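ジュネモラ 服の手入れと仕立て直し事業 中間報告

お世話になっております。いつも報告書を丁寧に読んでくださり、余白に書き込みまでしてお返しくださるので、こちらもつい長く書いてしまいます。今回も少々長くなりますが、お茶でも淹れてお付き合いいただければ幸いです。

前回の報告では、工房の引っ越しと、それに伴うミシンの据え付けのことばかり書いてしまい、肝心の服の話がほとんどできませんでした。今回はその埋め合わせのつもりで、春から夏にかけて始めた婦人物と紳士物の仕立て直し、それから秋に出す小さなコレクションの準備について、順を追ってご報告いたします。数字のことは後半にまとめました。先にそちらをご覧になりたい場合は、「お預かりした服と会計について」のところまで飛ばしていただいて構いません。

まず全体の進み具合ですが、申請のときにお約束した三つの柱のうち、仕立て直しの受付は予定どおり、コレクションの準備は少し早め、生地の再利用の仕組みづくりは遅れております。遅れている分については隠さずに書きますので、どうか最後までお読みください。

仕立て直しの受付について

受付は、毎週月曜日に工房の表側の部屋で行っております。はじめは予約なしでお越しいただく形にしていたのですが、開けてすぐの時間にお客さまが重なってしまい、ゆっくりお話を伺えないことが続きました。服を直すという仕事は、寸法を測るより前に、その服をどう着たいのかを伺うところが一番大切だと私は思っております。肩が落ちて見えるのが気になるのか、もう少し気楽に羽織りたいのか、娘さんに譲りたいのか。同じ上着でも、伺うお話によって針を入れる場所がまるで変わってまいります。そこで六月からは予約をいただくことにし、おひとりに三十分を取るようにいたしました。

この変更はおおむね喜んでいただけたようです。ただ、ふらりと立ち寄れるところがよかったのに、というお声もいただきました。もっともなことだと思いまして、夕方の一時間だけは予約なしの時間として残しております。ボタンの付け替えや裾のほつれのような小さなお直しは、たいていこの時間にお持ちになります。お待ちいただく間に、ほかのお客さまの上着の裏地を見て話がはずむこともあり、あの時間の表の部屋はなかなかよいものです。
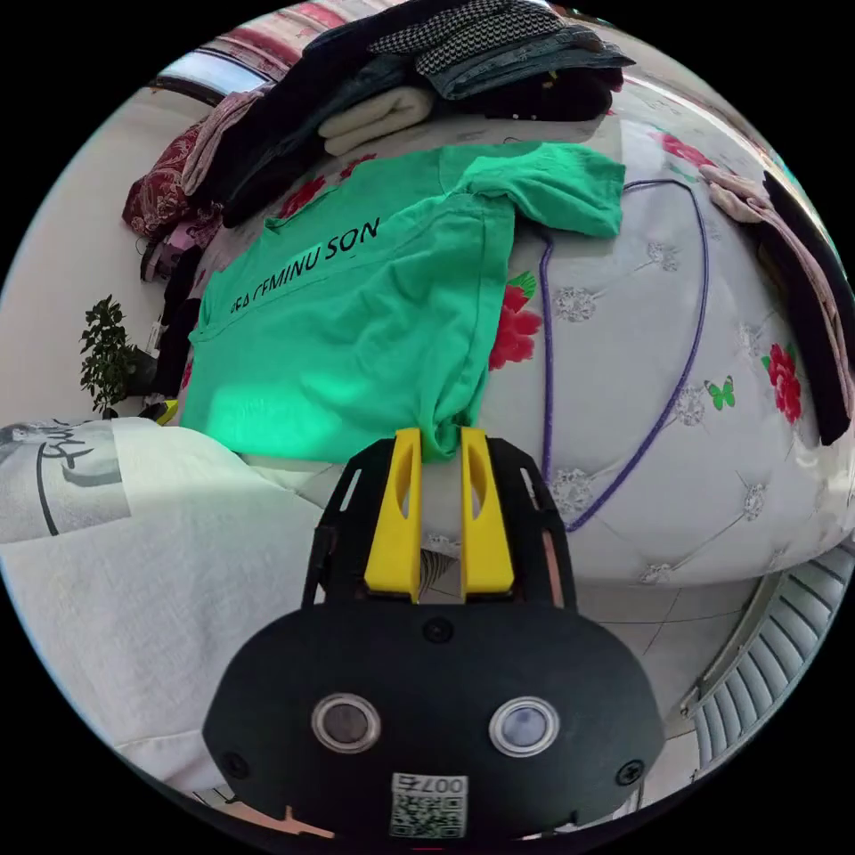
ベッドの上に広げた緑のTシャツと、黄色い指のついた手持ちのグリッパー

お預かりする服の種類は、申請書を書いていたころの見込みとずいぶん違いました。私どもは、ご家族から受け継いだウールのコートや、仕立てのよいスーツが中心になるものと考えておりました。ところが蓋を開けてみますと、麻のシャツやワンピース、綿のブラウスといった、夏に毎日のように着る薄手のものがたくさん集まったのです。季節のせいもあるでしょうが、よく着るものほど傷みますし、傷んでも手放したくないというお気持ちも強いのだと、お話を伺いながら教えていただきました。

薄い生地のお直しは、厚いものより気を遣います。脇の下の弱ったところに当て布をするにしても、重さが変われば落ち方が変わり、着たときに片側だけ引かれるような感じが出てしまいます。ワエル・ベルカディさんが、この点でたいへん頼りになっております。以前は婦人服の縫製をしていた方で、今年から裁断と縫製の両方を見てもらっているのですが、当て布の目の向きを表地に合わせ、端を裁ち切りのまま細かくかがる方法を試してくれました。仕上がりが軽く、裏から見てもきれいです。手間はかかりますので、料金をどうするかで二人で長いこと話し合い、結局、薄手の当て布は手縫いの料金表に入れることにいたしました。値上げにあたる部分ですので、表の部屋に貼り出し、受付のときにも口頭でご説明しております。今のところ、それならやめておくとおっしゃった方はおひとりだけでした。

寸法直しでは、袖丈と身幅のご依頼が目立ちます。とくにジャケットの身幅は、詰めるより出すほうのご相談が増えました。縫い代が十分に残っていれば喜んでお受けできるのですが、近年の既製服は縫い代の少ないものが多く、お断りしなければならないこともございます。お断りした方には、脇に別布を細く入れる方法をご提案しております。濃紺の上着に、少しだけ明るい紺の共布風の生地を入れたものは、ご本人もたいそう気に入ってくださり、今度は色違いでパンツもとおっしゃってくださいました。こういうことがありますと、工房の空気まで明るくなるようです。

秋のコレクションについて

コレクションの名前は「ミヴォメッティ」に決まりました。響きのよさで選んだもので、深い意味はございません。長い間「秋の分」とだけ呼んでおりましたので、名前がついた日はみなで少し浮かれました。

型数は8型です。内訳は、襟の小さなコートが二型、前開きのワンピースが一型、シャツが二型、幅のゆったりしたパンツが一型、ベストが一型、それに一枚で羽織れる薄手のジャケットが一型となります。申請のときにはもう少し多く作るつもりでおりましたが、試作を重ねるうちに、似た形のものが並んでいることに気づきました。思い切って削り、その分の時間を一つひとつの着心地に回しております。

コートの襟は、四度作り直しました。台襟の高さをほんの少し変えるだけで、首の後ろの収まりがまるで違ってまいります。最初の試作は立ち姿がたいへん美しかったのですが、自転車に乗ると襟が浮くという声が工房の中から上がりまして、なるほど着る人の暮らしを考えれば見過ごせません。今の形は、正面からはすっきりと見え、腕を前に出しても襟が首から離れにくくなっております。私は毎日この試作を着て通っておりますので、次にお目にかかるときにはぜひご覧ください。

生地は、アムラニさんから仕入れたウールと綿の混紡を主に使います。織りの詰まった、少し乾いた手触りのもので、色は墨、灰緑、それから赤みのある茶の三色です。この赤茶がくせもので、見本帳で見たときと反物で届いたときとでは印象がずいぶん違い、一度は取りやめようかと話しておりました。ところがワンピースに仕立ててみると、顔うつりがとてもよいのです。結局、赤茶はワンピースとベストだけに使うことにいたしました。

ボタンはナットボタンで統一するつもりでしたが、シャツだけは貝ボタンに変えました。ナットボタンでは前立てが重く見えてしまい、せっかくの軽い仕立てが生きません。費用は増えましたが、型数を減らした分で収まっております。

生地の再利用について

遅れているのがこの部分です。裁断で出る端切れと、直せなかった服から取れる生地を、当て布や小物に回す仕組みを作るとお約束しておりました。端切れの仕分けそのものは進んでおりまして、色ではなく厚みで分けるようにしてから、必要な当て布がすぐに見つかるようになりました。難しいのは、お客さまから引き取った生地の扱いです。洗いの履歴がわからないものは縮み方も読めませんので、そのまま使うわけにはまいりません。一度水に通し、干して、測り直す。この手間を見込みに入れていなかったのは、私の見通しの甘さでした。

対策として、引き取りの際に素材と洗い方を伺う短い用紙を作り、七月から使いはじめました。水通しは週の後半にまとめて行います。小物づくりは、ポーチと襟カバーの二つにしぼりました。当初の計画にありました帽子は、芯地の手配がつかず、今年度は見送らせていただきたく存じます。計画の変更にあたりますので、お認めいただけるかどうか、お返事をいただければ助かります。

販売は、グーヴォの店頭の棚をお借りして行うことで話がまとまりました。先方の担当の方が襟カバーをたいそう面白がってくださり、置き方まで考えてくださっています。はじめは少ない数から出し、様子を見ながら補充してまいります。

お預かりした服と会計について

受付を始めてからこれまでにお預かりした服は、573点になりました。このうちお返しが済んでいないものが8点ございます。いずれも薄手の生地で手縫いが多く、お客さまには日にちをいただくことをお伝えし、ご了承をいただいております。

手縫いの仕事が増えたことで、人件費は計画を上回りました。一方、材料費は型数を減らしたことと、端切れを当て布に使えていることで下回っております。差し引きいたしますと、今期の助成金の残りは3797円です。ぎりぎりの数字で、ひやりとされたかもしれませんが、次の期のお振り込みまでに必要な支払いはすべて済ませてあります。領収書の写しは別便でお送りいたしました。ミシンの点検代は、費目を備品費にするか修繕費にするか迷い、ひとまず修繕費に入れてあります。違っておりましたらお知らせください。

これからのこと

次の期は、ミヴォメッティの本生産と、それに合わせた小さな展示会が中心になります。展示会では、服をただ掛けておくだけにせず、袖を通して鏡の前を歩いていただける広さを取りたいと考えております。その場で袖丈を測り、お渡しまでに合わせておく形にすれば、仕立て直しの仕事とも自然につながります。場所は工房の表の部屋を第一の候補にしておりますが、鏡を二枚置くとなると少々手狭で、棚をどこへ動かすかをワエルさんと図面の上であれこれやっているところです。

それから、受付の日を週にもう一日増やせないかというご要望も続いております。お受けしたい気持ちは山々ですが、縫う時間が減ってしまっては元も子もありませんので、展示会が終わるまでは今のままとし、そのあとで改めてご相談させてください。

寒くなる前に、一度工房へお越しいただけませんでしょうか。コートの試作は三色とも揃えておきます。午後三時ごろでしたら手が空いておりますし、夕方の予約なしの時間の様子もそのままご覧いただけます。ご都合のよい日をお知らせくださいませ。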